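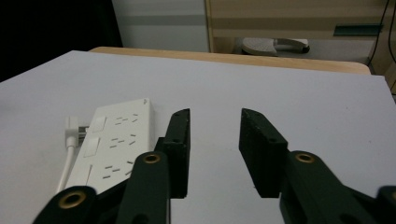
招募参与者：来和我们一起把“插头拔到一半”这件事弄明白

Woklow 家务操作组，手持夹爪采集与故障复盘项目
发布日期：2025年10月16日

六月的一个下午，我们的机械臂在拔插头的时候停住了。程序报了“任务完成”，夹爪松开，手臂退回待机位，操作台的状态灯变绿。Kwadwo Kyei 走过去收拾桌面，低头一看，插头还挂在插线板上，插脚露出一截，而插线板是通着电的。他没有伸手，先去拉了墙上的总开关，然后在白板上写了三个字：没拔完。

没有人受伤，设备也没有损坏。可是组里那天谁都没心思继续跑实验了。对一个打算以后放进厨房和书房里干活的系统来说，“我以为我做完了”比“我做不到”危险得多。我们停掉了全部带电测试，把之前的记录翻出来重看，一共看了355条拔插头的运行记录，里面又找出2次同样的情况，当时都被系统记成了成功。

从那以后，我们一直在重做这一块的数据和判定方法。现在准备工作差不多了，需要更多双手！我们想请组外的人来，用手持夹爪在桌面上做插拔和按开关的动作，并且故意做出各种“没做完”的样子。

故障是怎么回事

先把我们目前知道的讲清楚，你来之前应该了解这些。

原来的判定方法看两样东西：夹爪开合的位置，以及指尖相机画面里插头有没有移动。拔的时候插头确实动了，夹爪也确实按计划张开了，两个条件都满足，系统就认为任务结束。问题出在中间那一段。插头退出来几毫米以后，夹板在光滑的外壳上打滑，手臂照样往后走，手里已经没有东西了。画面里插头相对夹爪的距离越来越远，模型把这个理解成“拔出来了”。

白色插头、白色插线板、浅色桌面放在一起，边界本来就不好认。从指尖相机的角度看过去，能把“插紧”和“松了一截”区分开的，往往只有插头和插座之间那一小条银色的金属。夹爪手指还经常挡住插线板的一部分。我们的标注员 Delia Ursu 把旧数据过了一遍，她的结论很直接：训练集里几乎没有半插状态的样本。大家采集的时候都太规矩了，每一条都插到底，每一条都拔干净，失手的当场删掉重来。

所以那些被删掉的片段，恰恰是我们现在最想要的。如果你平时手笨，常常夹歪、夹滑、插不准，请一定报名，我们是认真的。

你来了做什么

每位参与者来一次，全程80分钟，包括讲解和休息。

开头由 Liette Ross 带你熟悉手持夹爪。它由连杆带动两根手指，手指顶端是平的夹板，捏手柄就合，松手就开，多数人几分钟就能上手。她会请你先空捏几下，再夹几样轻的东西找找感觉。

接下来是插拔。桌上放着插线板和带线的插头，你按提示把插头推进去、拔出来，或者在指定的位置停住，比如推到一半停下，拔出一点点停下，歪着停下。停住以后张开夹爪，退开一小段距离，保持不动，等提示音响了再继续。张开后的这段静止画面对我们特别有用，请不要急着收手。

然后是按开关。用指尖按插线板上的翘板开关，有时按到底，有时只碰一下。这部分比较轻松，也比较容易手酸，中间会停下来休息。

最后留一点时间聊天。我们会放一两段你刚才的录像，请你说说当时感觉插头到位了没有，凭什么觉得到位了。是手上的阻力，是声音，还是眼睛看见的？机器人目前没有你的手感，我们想知道该替它补上哪一种信息。Kwadwo 的设想是在手柄里加一片力传感器，Delia 更倾向于换相机角度，两个人争了好几个星期，你的回答说不定能帮他们分出胜负。

关于用电安全

采集全程不带电。插线板不接入任何电源，插头另一端的电线不连接电器。每一场开始前，现场负责人当着你的面用测电工具检查一遍，你点头了才开始。

下面几条请务必遵守：

不要自带插线板、充电器或电器到采集桌上。
不要用手直接去碰插头，插头卡住了就叫工作人员。
夹爪的连杆转轴处会夹手，手指只放在手柄上。
长发请扎起来，宽松的袖口请卷好，手链和戒指请摘下。
任何时候觉得不对劲，说一声“停”就可以，不需要说明理由，报酬照发。

机械臂在另一个房间，采集期间断电锁定，你不会和它同处一室。想看它的话，结束后可以隔着玻璃看，我们很乐意讲！

六月那次之后，我们给带电测试加了一道硬性规定：判定完成以后，必须先切断上游电源，人才能靠近桌面，无论系统显示什么颜色的灯。这条规定写进了 Prakelo（我们的实验流程系统），不勾选就打不开下一项任务。完整的故障记录也会在讲解时给你看，包括我们当时做错的地方：两道检查用的是同一路画面，带电测试时没有第二个人在场，成功率的数字太好看，结果很久没有人抽查。

谁可以报名

年满18岁，能看懂中文或英文的书面说明，至少一只手可以舒服地做反复捏合的动作。左撇子特别欢迎，目前的数据里右手太多了。戴眼镜、手抖、手小、指甲长都没有关系。

不需要任何机器人或编程背景。如果你做过电工、装修、舞台布线这一类工作，请在报名时写一句，我们想多听听你们平时靠什么判断插头有没有插牢。

以下情况请暂时不要报名：手腕或手指近期受过伤，还在恢复；对持续的轻微提示音感到不适；参加过我们今年春天的那一轮采集（那一轮的动作习惯已经在数据里了，我们想要新的）。

报酬和时间

每人每次80元，结束当天转账，提前退出也按整场支付。交通费凭票另报，限市内公共交通。现场有茶和点心，采集桌上不能吃东西，请在休息区用。

场次安排在工作日下午和周六全天，地点是 Flondeck 二楼东侧的采集间，有电梯。确认邮件里会附上进门路线。早到的话可以先在一楼坐一会儿，门口的长椅归所有人用。

录像和隐私

相机装在手持夹爪上，拍的是指尖和桌面，背景里有时会带进柜子、墙面和地上的东西。我们不录声音，提示音由单独的扬声器播放。最后的聊天由工作人员手写记录，不录音。

画面里万一出现你的脸或可辨认的物品，Delia 会在入库前做遮挡或者直接删掉那一段。数据以编号保存，姓名和收款信息与录像分开放，付款完成后按财务要求的期限保留，到期销毁。

数据用于训练和测试我们自己的完成判定模型。合作方 Cuautle 会拿到其中一部分，用来独立复测。选他们是因为上一次出问题的时候，检查的人和写模型的人坐在同一张桌子边上，这一次我们希望由外面的人来挑刺。你可以在知情同意书上选择不把自己的部分交给合作方，这不影响参加，也不影响报酬。

入库之前你随时可以要求撤回。入库之后数据已经去掉了姓名，我们仍然会按编号尽力删除，所以请保存好当天给你的编号卡。

同时招一位兼职：故障复盘助理

除了参与者，我们还想找一位每周能来两个半天的同事，和 Trevor Grewal 一起整理失败片段。

工作内容很具体：看录像，把每一次没做完的操作按位置、角度和原因归类；核对系统给出的判定和实际状态是否一致；每两周写一页复盘，发给全组。写得不好看没关系，要写得准。遇到判断不了的片段，请标成“看不清”，千万别猜。我们那2条漏网的记录，当初的标注都是猜的。

我们希望你有耐心，看东西仔细，愿意当面告诉别人“这条不算成功”。会一点 Python 会方便很多，不会也可以来了再学，Trevor 教得很好，也很爱教。有质检、护理、设备维修经验的朋友，我们会优先联系。

薪资面谈，按小时计，先签三个月，双方都愿意就续。试做半天，试做也付钱。

怎么报名

参与者请在 Woklow 网站的“招募”页面填写表格，选三个方便的时段，写明惯用手。兼职请在同一页面选择“复盘助理”，附一份简历，再加一段几百字以内的文字，讲一件你见过的“看上去做完了，其实没有”的事情，什么领域的都行，烤箱、账单、缝纫机，都好。

报名由 Zyanya Quintero 统一回复，通常三个工作日内。她会先发知情同意书给你看，看完有疑问可以直接回信，或者约一个电话。名额满了以后，页面会改成候补登记，有人改期就按顺序通知。

常有人问的几件事

可以带朋友一起来吗？可以，请各自填表。采集间一次只进一位参与者，朋友在休息区等。

做得不好会不会被扣钱？不会。夹掉了、插歪了、没按到，全都算有效数据，请不要不好意思，也不要自己重来一遍去补救，继续做下一个就好。

能知道后来的结果吗？能！表格最后有一栏“愿意收到复盘”，勾上以后，新判定方法的测试结果出来时你会收到一份，包括它仍然判错的那些片段。

需要改期怎么办？回复确认邮件就行，最晚提前一天告诉 Zyanya，她会把空出来的时段给候补的人。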